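Setting up a prep counter arm: what to do before day one

Updated 29 Jan 2026. Written for shift leads at Fellby, but the Clemotia kitchen can use it too. Quick notes, will tidy up later.

Before you start

You need the counter layout file, the shift list, and one person from each shift in the room. Don't skip the last one. We did at first and got 15 complaints in a week, all fair.

Step 1. Write down who does the job now

Every pick, every move. Sharada Kaimal did ours by standing at the counter for a full shift and asking dumb questions. Prep staff know where things go wrong – the eggs, the pan handles, the stuff that gets parked at the back.

Step 2. Build the counter in the simulator

Match your real layout, clutter included. A clean counter teaches you nothing. Put food where people really leave it, then run the pick slowly and watch the fingers.
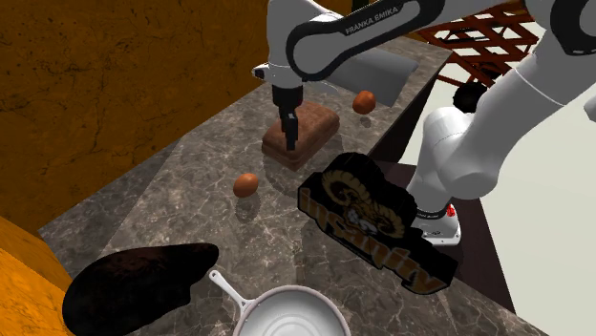 Simulated counter, gripper over the brown block. Note the two eggs and the white pan.

Check three things: does the arm clear the eggs, does it stay off the pan handle, does it come down straight. If anything gets bumped, move the pick point and run it agian. We run 1,000 tries per item before a real one. Venkatesh Fernandes wants 2,000. Fine if you have the time.

Step 3. Change the jobs on paper first

Lifting and sorting goes to the arm. Checking, restocking and stopping the arm stays with people. Put names next to each. Pay grade too – Jaqueline Huerta in HR has the form, send it before the February rota goes out. Anyone moved off prep gets 8 hours paid training, not "learn as you go".

Step 4. Teach the stop

Everybody on shift, including temps. Stop, step back, tell the lead, log it. No blame for stopping. If the log is empty after a week go ask why.

Step 5. First live shift

Half speed. Two people at the counter, same as before. Don't cut a post yet. Ask staff at the end what got slower, becuase something will have. For us it was wiping down.

Problems with the layout file go to Ilango Marar. Rota questions to Jaqueline.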